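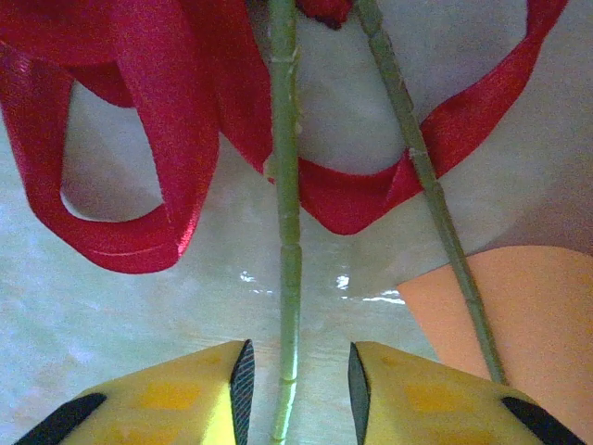
One of the stems, stripped. Second one to the right of it.

Stripping stems — how far down do you all go?

grimska_potting
Posts: 864

I've started doing table flowers for a hall in Bargate and I'm getting through more cut stems than I used to at home. My question is about nodes. The stems I have are long, thin and pale green with a ridged joint every so often, a bit like bamboo. I take everything off below the waterline, which leaves the little whitish nubs you can see along the edges in the picture.

Do you cut those nubs flush or leave them? And do you cut the stem at a node, or between two?

I use tall narrow vases, so most of the stem is under water. I'm in a hard water area if that matters.

toan_ha
Between two nodes, always. The joint is solid on a lot of plants and it doesn't drink as well. I cut just above one, at a slant, and put it straight in the bucket.

Leave the nubs alone. If you shave them you open up the side of the stem and the water goes cloudy sooner.

marrow_and_leek
Agree on where to cut. Don't agree on the nubs. I rub mine down with a thumb or the back of a knife, mostly so they don't catch on each other when I'm pulling one stem out of a bunch. I've not noticed any difference in the water.

What are they, by the way? Pinks and carnations have joints like that but I wouldn't swear to it from a bit of stem.

grimska_potting
They came as a mixed bundle from the wholesaler and the label only said "filler and focal", so I've been guessing too. Carnations was my thought. They do snap cleanly at the joint if you bend them.

toan_ha
Snapping at the joint is carnations all over. That's the other reason to cut between — they break there while you're arranging and you lose the length.

Deok-su Yang
Sung Flowers, trade member

We condition a lot of these. What we do in the shop:

Strip to two thirds of the way up. Cut between joints with a knife, not scissors if you can help it. Into clean water up to the neck of the bucket, somewhere cool, overnight. Next morning take another centimetre off and arrange.

On the nubs I'm with Toàn. A clean pull on the leaf leaves very little behind anyway. If you're getting long strips of skin coming away with the leaf you are pulling downwards too fast. Hold the stem above the joint and pull the leaf sideways.

hollybush
Overnight is fine for a shop. I do church flowers on a Gultmont block (the green foam they sell in bricks) and mine get 15 minutes in a bucket and then they're in. They last the week. I think conditioning is overdone for carnations. Roses, yes.

Deok-su Yang
They will last the week in foam if the foam stays wet. They'd last two if you let them drink first. It depends what you need them for.

marrow_and_leek
Can we not do foam again. The last thread went on for pages and got locked.

hollybush
I only said what I use.

grimska_potting
No foam here, just vases. Thanks all.

Follow-up: how many would you allow for a tall narrow vase? I've been putting 15 in each and it looks crowded at the neck, but if I take any out they all fall to one side.

toan_ha
Depends on the width of the neck. Try fewer, and cross the stems as you put them in so each one holds the next. First one leaning left, second one leaning right, and so on. If they all go in straight they'll all go over together.

Deok-su Yang
Yes, cross them. And vary the lengths a bit. If you cut them all the same, the heads sit at the same height and push each other out.

For quantity, I'd order over. Our last wedding took 300 stems and we still had to go back to the cold room for more, mostly down to breakages.

marrow_and_leek
Clear tape in a grid over the neck works as well, if it's wide enough to take it. You won't see it once the foliage is in.

hollybush
Tape never sticks for me if the rim is damp. Dry it first and put the tape on before the water goes in.

grimska_potting
Tried the crossing this afternoon and it holds. I've cut between the joints and left the nubs on half, rubbed them down on the other half, and put them in separate vases. I'll look at the water at the end of the week and post which went cloudy.

marrow_and_leek
Same amount of water in both, please, and the same windowsill.

grimska_potting
Same shelf, away from the radiator. Noted on the water.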